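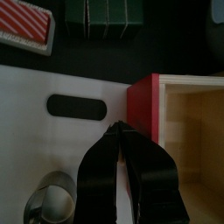

Never buy a box without a handle, my sister told me when I started on the spare room, and you'll thank me by the third trip up the stairs. She was right, of course (she usually is!), and I've been fussy about handles ever since.

So this is my little gallery page for the Great Box Sort-Out, begun on March 27, 2020 and still going. I had over 50 boxes, tubs and crates when we moved out of Rarnolbridge, and I'd like to get down to 15 – wish me luck.

**White box and red-sided crate.** My two favourites, side by side on the black table. The white one has a nice long slot with rounded ends, big enough for winter gloves, and the silver tape never strays far from it. The crate has a red painted side and pale wood inside, and I love how the plywood layers show along the rim. I keep wondering whether to paint the rim as well, but I think I'd miss the stripes.

The crate is going to hold craft paper, once I've trimmed it all to fit. The white box is down for cables and chargers, which currently live in two carrier bags behind the door. I'll add more pictures when I get to the shelf with the Potgieter tins – there are 13 of those and I'm not giving up a single one.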